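Moving to Prondico or Bratwood?

karoo_lena
We have 600 a month extra to play with and are stuck between two neighborhoods in Zudton. Prondico is older, with the market and the tram. Bratwood is newer and quieter. I would be working from a shared office on Mofokeng Street either way. Which one would you pick?

tramline39
Prondico. You can walk to everything and people know each other. Bratwood is dead after seven in the evening.

S. Zwane
I disagree. I lived in Prondico for two years and the bars under my window closed at 3 a.m. Bratwood has bus 328, and it stops right by Mofokeng Street. I work there too — pictures from our floor.

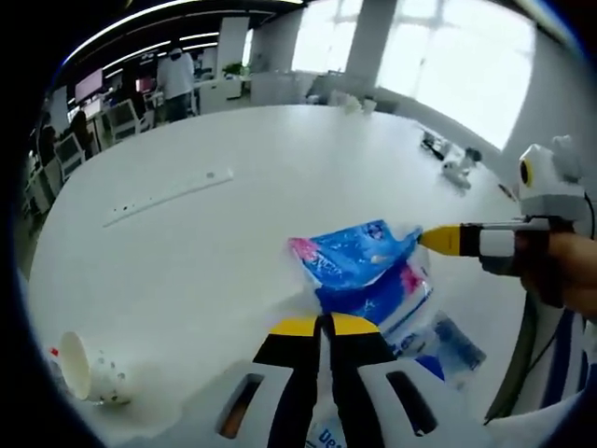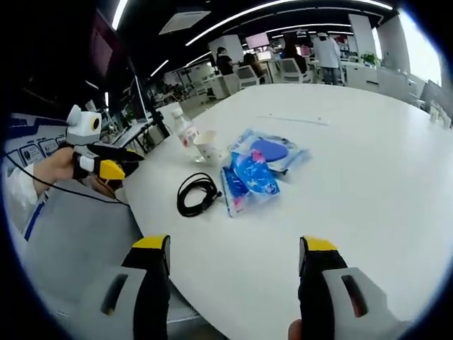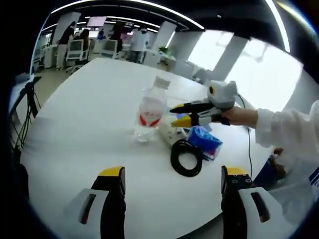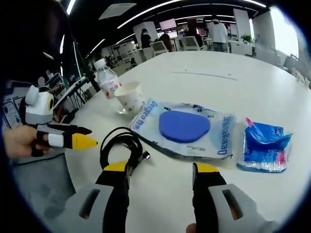 Mofokeng Street office, February

tramline39
The 328 is never on time. Take the tram.

karoo_lena
Is the noise bad on the side streets too, Sibusiso?

S. Zwane
Less so behind the church. Rents there are higher though, and the apartments are small.

pell_o
Both of you are leaving out parking. Prondico is permit only and the waiting list is long. If you have a car, go to Bratwood.

karoo_lena
No car. I'll look at the streets behind the church first.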